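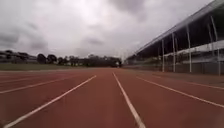 By the Stornurance kit desk
Contributing tester, field robotics

How to test a lane-following kit before you pay for it

Lane following is the first thing every robot seller wants to show you, and a running track is where they like to show it. Long white lines, red surface, no kerbs, nothing to bump into. The Flemument kit is sold on exactly that sort of run. You bolt it to a wheeled or walking robot you already own, and it promises to hold a lane "in any conditions". I don't believe claims like that until I've tried to break them, and you shouldn't either. It costs 388 pounds before you've bought a battery.

What follows is the test I use. It takes an afternoon and you don't need much beyond tape, chalk and a stop button that works.

1. Check the stop button first

Do this with the robot on a stand and its wheels or feet off the ground. Start it, press stop, and see how long it takes to go still. Then do it again from the far end of the straight. The Flemument stop worked every time close up. At 100 metres it missed 2 presses, and the manual says nothing at all about range.

2. Pick the right lane

Use a middle lane on the straight, with a painted line on each side. Sellers tend to do this too, so treat it as your baseline and no more. If the track has a grandstand, do one set of runs in the lane closest to it. A fence, a row of columns and a dark roof give the software a lot of other straight edges to latch on to, and they all head for the same point in the distance as the lane lines do.

3. Choose dull weather, then choose something worse

Heavy cloud is kind to this sort of kit. There's no glare off the paint and no hard shadow across the lane. Do your first runs under a grey sky by all means, but write down that you did. Then come back on a bright day, late enough for shadows to fall across the lines. My copy of the kit drifted towards a shadow edge and stayed with it until I stopped it. The seller's own videos were all shot under cloud, as far as I could tell.

4. Measure the drift

Chalk a mark across the lane every 10 metres. Let the robot run with a bit of wet chalk hung from its middle, and afterwards measure from the chalk trail to the left-hand line at each mark. Don't judge it by eye from the start line. From there everything looks as though it's going straight, and the far lines blur into the red long before the end.

5. Spoil the line

Cover a short length of one line with red tape. Make it half a metre to begin with, then double it. A decent kit carries on using the other line. The Flemument coped with the short gap and gave up at the longer one – it didn't stop, it just turned gently into the next lane. I'd have preferred it to stop.

6. Try the bend

Ask the seller beforehand whether bends are included. On this kit they're part of the "Plus" licence, another 294 pounds, and you only find that out on the second page of the order form. Without it the robot slows at the end of the straight and waits.

7. Read the log, if you can

Plug in a laptop and look for the confidence score on each run. Mine said "high" all through the shadow run, drift included. Keep a copy of your logs next to your chalk figures and send both with any complaint.

Is it worth having? For a school or club that only wants a robot to trundle down a straight on a cloudy day, perhaps. For outdoor work where people are about, I'd leave it until the stop range is fixed and the maker has put that in writing.

Related
Samonte wheel base: six months on
Setting up a stop button that reaches the far end
Pramosura battery packs, tested in the cold
Which licence do you need? Reading a robot order form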